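Fire at Gralville bowling alley sends two to hospital, leaves families waiting for news

15/05/2021
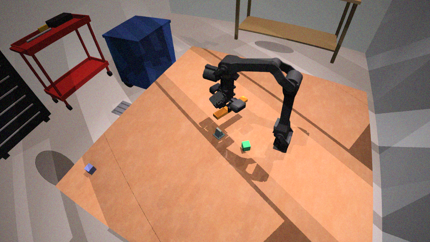 A fire that broke out late in the evening at a busy bowling alley in Gralville sent two people to the hospital and forced everyone else out into the parking lot, many of them still in their rented shoes. Officials said both of the injured were treated for smoke inhalation and are expected to make a full recovery, which came as a great relief to the relatives who had gathered along the road to wait for word.

The fire appears to have started in a storage room behind the snack counter, according to the Gralville fire department. Crews were called shortly before closing time and found heavy smoke coming from the rear doors when they pulled up. Firefighters from neighboring Premville were asked to help, and between the two departments 11 vehicles lined the narrow street by the time the flames were under control.

There were over 13 people inside when the alarm sounded, including a family celebrating a birthday and the last few members of a league that has met at the lanes for as long as most folks in town can remember. Staff led them out through the side exit, and a department spokeswoman had kind words for the way it was handled. "They kept their heads, they checked the restrooms, and they did a head count in the parking lot before our first engine got there," she said. "We couldn't have asked for more than that."

The two people taken to the hospital were both employees. One had gone back toward the kitchen to make sure the fryers were shut off, and the other went in to look for her. Both had been found and brought outside by the time the second crew arrived. Their names have not been released, and the department asked that their families be given a little privacy while they rest up.

Investigators spent much of the following morning inside the building. The cause is still being looked into, and the spokeswoman said it was too early to rule anything in or out, though there is no sign so far that the fire was set on purpose. The alley's wiring was last inspected in February, and those records have been handed over to the fire marshal's office.

Damage was heaviest in the storage room, the kitchen and the ceiling above the shoe counter. The lanes themselves were spared the flames but took on a good deal of water, and it may be weeks before anyone knows whether the wood can be saved. The Musex music store next door also had some smoke damage and stayed closed for the day, while the Akbari bakery on the corner opened its doors early and sent coffee and warm rolls across the street to the crews, who had been up all night and were very glad to have them.

Neighbors stopped by through the morning to ask after the staff, and a few left flowers by the front steps. The street was reopened to traffic shortly after noon, although drivers are asked to go slowly past the building while cleanup goes on. Anyone who left a coat, a bag or a bowling ball behind can call the Gralville police desk to arrange a time to pick it up. Car keys are being kept there too, and can be collected at any hour with some form of ID.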